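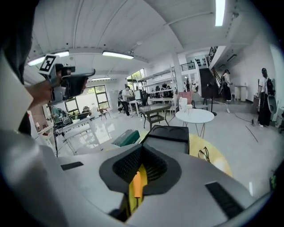
Hand-held grippers in use in a shared workroom. One carries a square black-and-white marker on its housing.

Flilthorpe issues working rules for hand-held gripper recording

19/06/2021

Flilthorpe has published a set of working rules for sites where people record manipulation tasks with hand-held grippers. The document runs to 6 pages and replaces the draft circulated in May. It applies to rooms where two or more operators work at the same time and where people not involved in the recording may pass through.

The rules cover floor layout, marker condition, session length and the handling of recordings that show bystanders.

On floor layout, each operator is assigned a working area with a clear margin of 300 mm on every side. Power and signal cables that cross a walking route must be taped flat or run under a cover. Cases and open boxes may stay on the floor inside a working area but not in a walking route. Stair foots and doorways are treated as walking routes at all times.

Markers are to be printed matte, mounted flat and checked at the start of each session. A marker with a lifted corner, a crease or a scratch across the pattern is replaced before recording starts. The draft allowed a damaged marker to be used until the end of the day. That allowance has been removed after comments from Yaman, which reported tracking losses in trials with worn prints.

Continuous recording is limited to 40 minutes per operator, followed by a break. The limit is the same for one-handed and two-handed work. A daily ceiling was discussed but does not appear in the published text.

Anyone who may be recorded must be told before the session and must be able to reach the other side of the room without crossing a working area. Where this cannot be arranged, recording stops while the person passes. Sites must keep a log of stoppages, but the rules do not prescribe its format.

Brukala, which took part in the drafting, said it will apply the rules at all of its sites and has already changed its start-of-session checklist. Anine said it supports the marker and cable sections but asked for a longer transition on floor layout, citing rooms with fixed columns and stairs. Flilthorpe has not granted a general extension. Sites may apply individually with a floor plan at a scale that shows all walking routes.

The rules are voluntary. A checklist and a blank log sheet are supplied as annexes.

Search this site
Enter keyword
Go

Related items
Yaman publishes marker wear test results
Comments on the May draft: summary
Anine opens second recording room
Cable covers and ramps: revised guidance
Brukala checklist, version 6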